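3/9/22

**From the courthouse bench (the wooden one in the hallway)**

Well, friends, I promised in the last issue that I would write up what happened with the Brendodham small claims rules, and then I went and promised it to half the people at the coffee hour too, so I had better get on with it.

As most of you know, the county changed the way a small claims case gets put off to a later date. It used to be that you could call the clerk the morning of your hearing, explain that your car wouldn't start or your babysitter had the flu, and the clerk would find you a new day. It wasn't written down anywhere. It was simply how things were done, and I suspect it was how things were done long before any of us moved here. Now you have to file a written request, and it has to reach the clerk at least 11 days before the hearing. If you miss that, you need to come in and ask the judge in person, which is a funny thing to ask of somebody whose trouble is that they can't come in.

I sat through a full morning of hearings to see how it's going. There were 16 cases on the list, mostly landlords and tenants, plus a long and rather bitter one over a fence between the Sivakumar place and the lot behind it. (I won't go into the fence. I could, and at some length, but it's still pending.) Two tenants weren't there when their names were called, and both lost by default. The judge was perfectly polite about it and moved right along. Maybe they had no defense to offer. I would have liked to hear it from them, though.
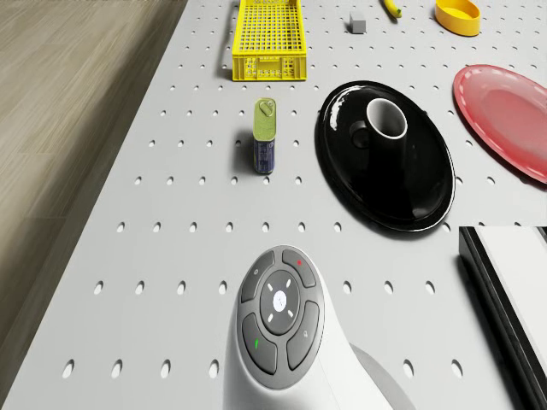

Ustyna Horobets thinks I'm being too soft on this. She wrote to say that she took an unpaid day off three separate times for a case against a contractor, and each time he phoned in that same morning with a new story, and each time she was sent home. Under the new rule, she says, he would have had to show up or pay up, and she'd have had her $52 filing fee back by August instead of waiting all winter for it. I've read her letter over several times and I can't say she's wrong. The old way was kind to whoever was on the phone, and she was never the one on the phone.

So here is where I've ended up, for now anyway. I think the deadline should stay, and I think there should be a short written list of emergencies that the clerk can accept by telephone, once per person per case — a hospital stay, a death in the family, that sort of thing. The judge could still say no afterward. The next county over has something close to it, and their clerk told me it's used maybe a few times a month.

If you'd like to weigh in, the court is taking written comments until the end of the month. Address them to the Clerk of Small Claims, put "postponement rule" at the top, and please sign your name, as unsigned ones go in a separate pile. You can also drop yours in the box at the Kimen Street library and I'll carry them over with mine.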